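Print this post | E-mail this to a friend

Two sets of fingers, one small brown dish

So I finally got the Jeltia fingers on the arm Thursday night, after Dehua Lei had been telling me for a month that my old Tunitar pair was the whole problem. He was half right!

The old ones are soft and wide and they forgive a lot. If I come in a little crooked (I usually do, my steering is terrible) they squash up against whatever it is and hang on. The Jeltia ones are stiff and narrow at the end, so they get into places the Tunitars never could, like over the rim of a dish, but you have to aim. My first evening with them was 55 tries, and I grabbed plain air on a lot of those. By the weekend I was up to 167 and feeling much better about life.

The wrist camera is where I really got stuck. I'd kept all my settings from the old fingers, and the new ones sit differently in the view, so I kept stopping short. Shufen Zeng said to forget the numbers for a bit and just drive by eye, watching the tip and nothing else — good advice, and I wish I'd asked her sooner. I still want to try it with a brighter lamp.

Price? The Jeltia set costs more, and I'm not thrilled about the screws, which are tiny and a size I didn't own. Rhona Dunbar lent me her driver and I still have it (sorry, Rhona). Next up is the Fondura controller, once I've read enough of the manual to plug it in without worrying. For now the narrow fingers are staying on, and I'm back to practicing my approach on the brown dish.

Last updated: January

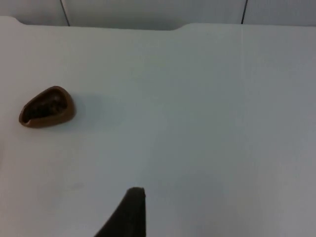
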